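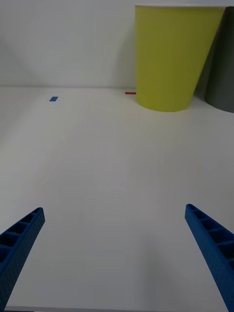 Have you ever tried to pick up a cup while wearing giant oven mitts? I did, last October, and I dropped it on my foot. It was a plastic cup, so my foot was fine. I was at the open day at Skolska, a workshop in Selov where people teach robots to do small jobs, and the oven mitts were the first thing they handed me at the door.

The mitts belong to Agathe Bouvier. She runs the robot table, and she wanted us to find out how hard picking things up can be when you can't feel much. A robot has that problem all day long!

So how does a robot pick up a cup? Let's start with its hand, which is called a gripper. The one I met has two fingers, and they are deep blue. They open and close toward each other, a bit like kitchen tongs. Try it yourself with just your thumb and one finger. You can still grab a lot of stuff, can't you? (Shoelaces are tricky. I tried.)

Look closely at the fingers and you'll see they have rows of little holes, like tiny ladders. I asked Agathe why. She told me the holes make the fingers lighter, and they let them bend a tiny bit when they squeeze. A stiff finger can knock a cup right over.

Next, the robot has to find the cup. It has a small camera near its hand, so it sees the table from just behind its own fingers. Imagine having an eye on your wrist! When the hand moves, everything it sees moves too. The yellow-green cup starts out far away, up past the fingertips, and it looks bigger and bigger as the hand gets close.

Then comes the slow part. Open the fingers wide. Slide forward until the cup is between them. Close. Lift. If the fingers close too early, they bump the cup and push it away, and the whole thing has to start again.

How does it learn? By practice – lots of it. A person guides the arm through the job while the computer saves every move. Austra Tamošiūnaitė has done this more than anyone else there. She told me she had guided the arm through 3,000 cup pick-ups, and the first 900 were "pretty wobbly." After that she got a better chair.

I got a turn as well, and my first try went sideways into nothing. My second try was better, but I forgot to close the fingers before lifting, so up went the hand with no cup. A girl behind me, who was 7, got it first time. She did not let me forget it.

You can play the robot game at home. One person is the arm and shuts their eyes. The other is the camera and says "left," "forward," "stop," "close." Use a plastic cup, please, and leave the water out of it until you're both really good.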